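PRAVASBY COMMUNITY KITCHEN ASSOCIATION
Minutes of the regular meeting, July

The meeting was called to order at 5 p.m. in the ground floor room at Skaltthorpe. Trinidad Magbanua presided. Alfredo Villanueva recorded the minutes. A quorum was present.

1. Minutes of the previous meeting
The minutes were approved with one correction. Under item 4, "refrigerator" should read "freezer."

2. Finance
The balance in the operating account was reported as 3,332 dollars. The invoice from Lagman for shelving has been received and will be paid on Friday. A member asked whether the delivery charge had been waived as agreed. Mr. Villanueva will check the invoice against the quotation and report back.

3. Produce storage and table practice
Ms. Magbanua reported on the handling of fresh produce between delivery and preparation. Members had asked for clearer rules on what may be left out on the work surface and what must go directly into cold storage. The current notice on the wall dates from before the new shelving and refers to cupboards that have been removed.

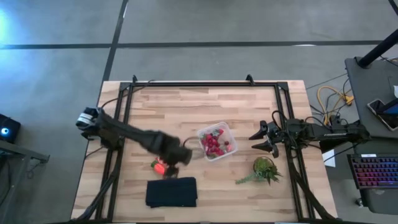
The association agreed that soft fruit should be kept in clear containers so that its condition can be checked without handling. Strawberries are to be stored with the green tops on, as in the clear plastic container at the center of the butcher-block table, and hulled only at the time of use. Peppers and other firm vegetables may remain on the wood during preparation but should be placed in a bowl or tray afterward. Mr. Villanueva questioned whether potted plants should share a surface with food. After discussion it was agreed that the small succulent would be moved to the windowsill during food preparation and returned afterward. Cloths are to be folded and kept toward the edge of the table, and exchanged for clean ones at the end of each session.

Motion: That the wall notice be rewritten to reflect the above. Moved by Mr. Villanueva, seconded and carried.

4. Care of the wooden tabletop
Two treatments were considered. The Gukari oil was preferred on grounds of cost, and the purchase of 3 bottles was approved. The supplier's instructions are to be kept in the binder with the cleaning schedule. Members are reminded not to cut directly on the tabletop. Boards are on the lower shelf and should be returned there.

5. Summer preserving session
Registration stands at 20, including one household from outside Pravasby. Ms. Magbanua will confirm the jar order. It was noted that last year's labels came off in the refrigerator, and a different type will be tried. The starting time remains under discussion.

6. Other business
A request to borrow the large stockpot was approved, subject to the usual deposit. The sink strainer is to be replaced.

There being no further business, the meeting was adjourned at 6:20 p.m.

Respectfully submitted,
Alfredo Villanueva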